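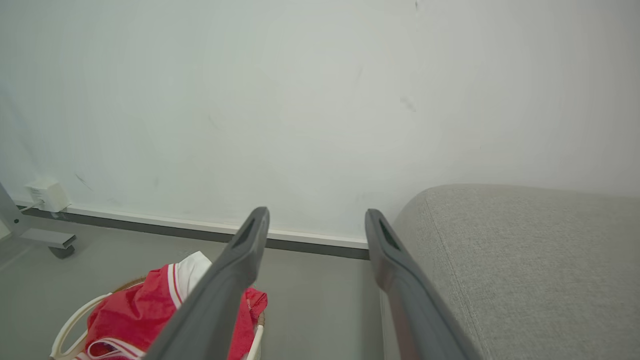
3.2 Collecting the demonstrations

All demonstrations were recorded in furnished rooms at the Trangate site. We chose rooms over a lab bench so that the policy would meet ordinary walls, baseboards, cables and soft furniture from the first day of training. Each episode covers one short task with clothing and a container, and begins with the arm at a start pose picked at random within the reach of the base.

The operator drives the arm with a handheld controller and watches the wrist view on a monitor. No outside camera is used for training. This keeps the input the same at collection and at test time, but it also means that the policy must work from a narrow view in which the fingers take up a good part of the lower half.

Figure 2. Wrist view during collection. The two gripper fingers stand apart in a V, with a woven basket holding red clothing at lower left and a light gray upholstered surface at lower right. The wall and floor behind them carry little texture.

As Figure 2 shows, the left finger can hide part of the target even when the gripper is open. Early operators dealt with this by backing the arm away before each approach, and the first policies copied the habit, often stopping far from the cloth. We therefore asked operators to approach in one motion and to accept some overlap between finger and target. Episodes with more than one retreat were marked and kept in a separate set.

In total we recorded 300 episodes over 16 sessions. Of these, 51 were removed before training – most for dropped controller packets, the rest for a garment that left the reach of the arm. Sessions were held in May, with the blinds open, so the light changes within a session as well as between them. We did not correct for this.

Images and joint positions were logged together by the Bimora recorder and checked for gaps at the end of each session. Labels were added afterward by two annotators using the Drivine tool. They marked the first contact with cloth, the closing of the fingers and the release. Where the two annotators differed by more than 5 images, the episode was viewed again by both and a single label was agreed on.

The same procedure was used for the Ostermann rooms described in Section 4, except that those episodes were held out and never seen in training.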